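Why Do Shadows Have Fuzzy Edges?
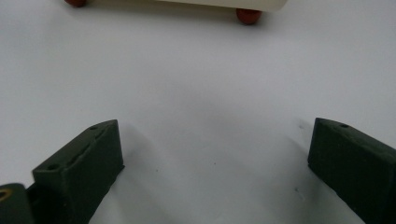
Shadows are everywhere, and you've been making them since the day you were born! A shadow is a patch where some of the light has been blocked. Light zooms along in straight lines, so when something solid gets in the way, the light can't bend around it like water around a rock. Now, not every shadow is big and black and shaped like a bat. On a plain white surface you can find very faint ones, just a soft gray in places, and they blend into the white so gently that you can't say where they stop. Those are some of my favorites, and they have a great secret.

The secret is the size of the light. If light came from one teeny tiny point, every shadow would have a crisp edge, as if you had cut it out with scissors. But most lights are bigger than that. A lamp has a whole glowing bulb, and a window is huge! So there are spots on your table where part of the light gets through and part of it doesn't. Those spots are not fully bright and not fully dark. They're gray.

Scientists have names for these parts. The darkest part, where the light is completely blocked, is the umbra (say UM-bruh). The fuzzy gray part is the penumbra (say puh-NUM-bruh). Say it out loud a few times, it's a wonderful word.

Try it yourself!

You need a flashlight, a sheet of white paper and your own hand. Wait until evening and turn off the other lights.

Put the paper on a table and ask a friend to hold the flashlight high above it. Hold your hand just over the paper, almost touching. Look at the edges of your fingers. Pretty sharp!

Now lift your hand up slowly, about 10 inches. The shadow grows, and the edges go soft and smudgy. Your penumbra is getting wider!

Next, turn on a big lamp with a shade and do it again. Is the shadow darker or paler than before? Draw both and put them side by side.

What about the Sun?

The Sun is gigantic, but it's so far away that it looks small in our sky. That's why your shadow on a sunny sidewalk has fairly neat edges, especially down by your shoes. Look at the shadow of your head, though, and it's blurrier, because your head is farther from the ground. On a cloudy day the whole sky glows, light comes at you from every side, and your shadow nearly disappears.

One safety rule: never look straight at the Sun, even with sunglasses on. Look at the shadows!

Written by Nelly Rengifo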